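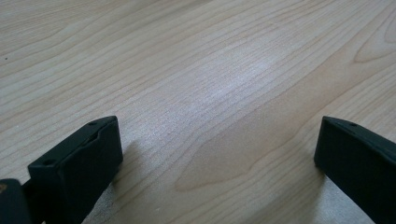
Fig. 1. Cathedral arch in a light wood surface, with a small closed swirl at upper right.

Handout 13 – Reading the grain

I love this topic! Start with the arch in Fig. 1. Curves like it are typical of a flat cut, where the blade runs through the growth rings at a shallow angle. Straight, parallel lines usually mean a steeper cut – compare the two in sample 41 from the Herath box.

Now look for the glare. Low light washes the grain out to faint streaks, so walk around your board and watch the lines come back. It's a lovely effect.

For Saturday: sketch one arch from a table or door at home, and mark which way the tip points. Bring a soft pencil and the Stullero worksheet. Solid wood or veneer, both are welcome.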